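Subject: Re: [Kelmendi-tenants] window film or just a good scrub?

On the April thread, the Sketari corner unit wrote:
> Before we move the shelves back, has anyone figured out what to do
> about the glass? Ours looks foggy even after a wash. I'm torn between
> putting up film and calling it a day, or paying someone to come do it
> right. Relum quoted us 1,428 for the whole row and that seems like a
> lot for windows. Also, do the blind cords come off or do you clean
> around them?

Hi all,

Jumping in because I spent most of a morning on exactly this and I have opinions now (sorry in advance!).

First, the money. I got a quote from Relum too and mine came in at 1,211, but that was without the ceiling dusting, so ask them what's in yours before you compare. I ended up passing on both and doing it myself with a bucket, a squeegee and way too many old T-shirts.

On the fog: try plain warm water with a tiny squirt of dish soap, then a second pass with white vinegar, half and half. The soap pass alone left me with streaks all over and I thought I'd ruined it. Go top to bottom, wipe the blade every single stroke, and don't do it when the sun is hitting the glass or it dries on you before you can pull it off. If it's still cloudy after that, it may be between the layers on a double pane, and then no amount of elbow grease is going to help. Kurden sells a cheap scraper for paint specks, 5 bucks at the counter, but please be gentle with it near the rubber.

Blind cords: I leave mine hanging and just loop them up over a bit of painter's tape while I work. Same with any tag on there. I cut one off once and then wished I had the size written on it when I needed a new blind, so now they all stay.

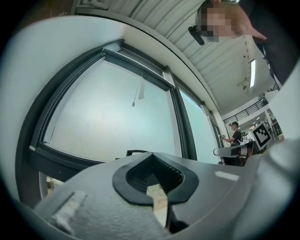
The other thing I'd say is don't skip the metal around the glass. Dark gray hides dirt really well until you run a damp rag along it, and then yuck. An old toothbrush gets into the corners and around the handle, and a dry paintbrush is great for the track if yours has one. I did the ribs on the ceiling with a duster on a pole, before the windows, and I'm so glad I went in that order!

As for film, I'd hold off. I priced it at 62 for one roll and it won't stick right to glass that isn't clean anyway, so you'd be scrubbing either way.

Happy to lend out the pole and the squeegee, they're in the hall closet by the stairs. Just rinse the rubber when you're done with it.

Unit over the loading door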